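## Marker-based part alignment: what we built

Our planner, Skitley, reads the square markers on the white parts and the gripper, then works out a path for the arm. I love how simple the code got! The whole pose step is now 442 lines, and we replan 20 times a second.
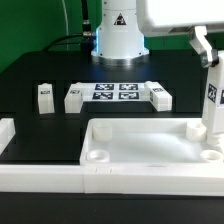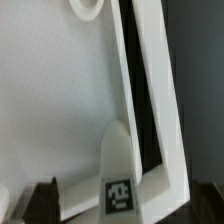

Marina Pappas asked whether we could drop the wrist view and plan from the fixed one alone. We tried it in January, and the pose jumped whenever a marker turned side-on, so both views stay in.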